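Chapter 3
What Is It Worth, and to Whom?

I once paid 25 dollars for a keychain. I was at the Siltholm street market on a Tuesday, I had skipped lunch, and the man at the stall told me he was down to his last few (he was not – I walked past an hour later and the hook was full again!). My friend Szabolcs Bárány bought the same thing two stalls over for 3 dollars and has brought it up at every dinner since.

I start my pricing lectures with that story because everybody in the room has one like it. Yours might be an umbrella in a rainstorm or a bottle of water at the airport. In Chapter 2 we added up what a thing costs to make: the cloth, the thread, the rent, the hours. Now we get to the other side of the counter, where a shopper stands there with a number in her head and has no idea what the cloth cost. 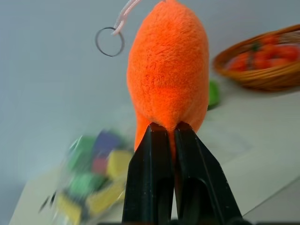

Figure 3.1 An orange plush toy with a cord loop and a split keyring.

Small goods are great for this kind of study, so we'll spend most of the chapter with a little gift company called Berix. When its owner, Selvaraj Mondal, opened his first shop, he ordered 200 keychains in one go and priced them all the same. By September he still had 80 of them in a box under the register, and he was pretty sure the price was too high. So he cut it, sales hardly moved, and he got grumpy and cut it again.

We'll come back to that box several times. In Section 3.1 we draw his customers' demand curve, and in Section 3.2 we work out how much people would have paid if he'd only asked – economists call this willingness to pay, and it's the term I most want you to know cold before the midterm. Keep a pencil handy for the graphs, and before you turn the page, write down the last small thing you bought on a whim and the highest price you would have paid for it. You'll need that number in Exercise 1.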